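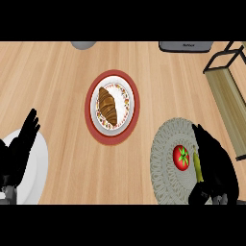
Simulated table, top view: croissant on the red placemat, tomato on the woven one.

Lists > Student Robotics Club > Threads > Table task, collision settings

From: Constanza Espinoza
To: club list
Subject: Re: Table task, collision settings

Dear all,

Thank you, Meenakshi, for the clear question. I answer below your text.

Meenakshi Bajpai wrote:
> In the Protau scene my right hand pushes the tomato away
> before the fingers close. Is the friction too low, or do
> I approach from a wrong side? I tried 20 runs.

I think the friction is fine. In your file the hand comes down too near to the woven placemat, and its edge is high in the collision model. Please lift the approach point a little and run again with seed 103.

For the left arm, please do not change anything yet. The plain plate is still the old model from Retum, and I would like to replace it first. The croissant can stay where it is. It is not a target in this round.

The hands are still black in the render. I did not find the missing material file. If somebody has it, please send it to me before we record the July demo.

With kind regards,
Constanza

Recent in this list:
- Pathak export fails on lab computer
- Who has the key for room 17?
- Stement rules, second draft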